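Gripper finger keeps closing after trigger release, anyone else?
Started by edem_a 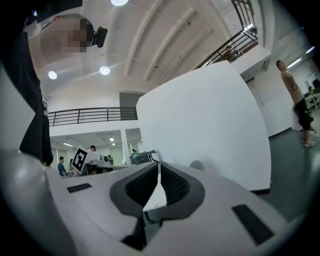 edem_a
So I've been running the hand-held gripper for 45 minutes at a stretch and I love this thing, but three times now the fingers have kept squeezing after I let go of the trigger. First time it crushed a paper cup (fine, funny). Third time it had my thumb in it. Not hurt, just a good pinch! Firmware is stock, controller is the Irness board.

s_owusu
Ooh, I had this in July! Mine was the trigger return spring. It hung up at the very end of travel, so the board still saw a light pull. Pop the handle open and watch the raw reading when you let go. Mine sat at 42 when it should have dropped below 10.

kofi.ab
Not convinced it's the spring. A sticky trigger would hold the grip, it wouldn't keep adding force. Sounds to me like the motor board is running on the last command after a dropped message. What's your timeout set to?

edem_a
800 ms, whatever it shipped with. Is that long?

kofi.ab
For something that closes on fingers? Yes!! Bring it way down and make it open on timeout, not hold.

AfiaT
Please don't make it open on timeout if you ever carry anything heavy or sharp over people's feet. Cut the motor power and let it go limp.

kofi.ab
Limp drops the part too, Afia.

AfiaT
Slower, though, on the geared ones. OK, we can fight about that in another thread :)

edem_a
Opened it up tonight. Raw reading goes to 3 every time, so the spring is good (sorry Salamatu, it was a great guess). But the cable to the motor board has a nick right where it bends into the handle, and if I wiggle it the messages stop. New cable ordered, and thumbs stay out till it's in.

s_owusu
Nice find! Post the log once it's swapped, I want to see those dropouts.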